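Friday, January 15, 2021

I did not write for a week, so today I must put down many things before I forget them.

The new gripper pads from Jelitz came on Monday, and I have finally had enough hours to try them properly. They are softer than the old Kustley pads and a little wider at the tip. On the first evening I only held them in my hand and pressed them against the edge of the desk, which tells me nothing, but I like to do it. After that I put them on the right arm and left the old ones on the left arm. I know that a good comparison should change only one thing at a time, and the two arms are not the same arm. The right one has always been a bit slower at the wrist. So on Wednesday I exchanged the pads, left to right and right to left, and began again from zero. It cost me the whole morning. My fingers are too thick for these small screws.

The work is watches. Senthil Ramasamy chose them, because he says a watch is both hard and soft and no gripper is happy with this. He is right. A strap bends away when you push it, and the case is smooth and round and slides out if the two fingers do not close at the same height. I had asked for wooden blocks, like last year. He laughed on the telephone for a long time.

The old pads lost the strap 23 times this week. I have them all in the notebook. With the new pads I have fewer, but I stopped one series in the middle when the controller gave its error again, so I do not want to compare the numbers yet. The error is the same one as in the autumn. The Chowdary controller loses the position of one joint for a very short moment, and then it stops everything to be safe. When I go back to the older one, the error goes away, but the movement becomes rough and the fingers shake before they close. I must choose between shaking and stopping. Today I chose shaking.
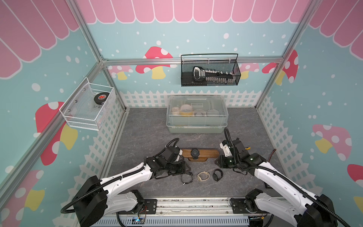
Both arms at the wooden stand, with the round-faced watch on it.

The stand is the most difficult part of the exercise. To take a watch from the table, the arm can come down and simply close. To lay one on the stand, the second arm should keep the wood still, and here I make mistakes in the timing. If the left side holds too strongly, the stand turns. If it holds too weakly, the stand walks away when the watch touches it. I wrote down 56 as the closing force that I like best for the left side. It is only the number on the slider, I do not know what it means in real units. I should ask.

Senthil came after lunch and stayed until it was dark. He thinks the pads are not so important and that I should look at the height of the camera first. For the beige smartwatch I believe him. Its color is light and its face is a rectangle, and still the program put the center of it too far to the left all day yesterday. But a strap that slides is a strap that slides, and no camera will help there. We did not agree, and we drank tea.

He also brought the offer from Rutorura for a pair of grippers with force sensing. It is 1,220 for the pair, without the cables. I read the paper two times. I would like to have them, of course, but I cannot say today what I would learn from them that I cannot learn with the pads and some patience. I told him I will answer before the end of January.

For Monday: repeat the series that was stopped, with the rough controller, and use the same order of watches as on the old list. Tighten the right wrist. Look for the small hex key, which I had in my hand this morning and now do not find anywhere. Lower the camera by about 2 centimeters, so that he is content.

My back hurts from standing bent over the table. It snowed a little at five, and I walked home the long way.

This site uses cookies to remember your reading settings. Accept | Learn more

Recent entries
Soft pads, hard pads
The autumn error
Wooden blocks, second week
A cable that was too short

Contact | Copyright 2021 | Back to top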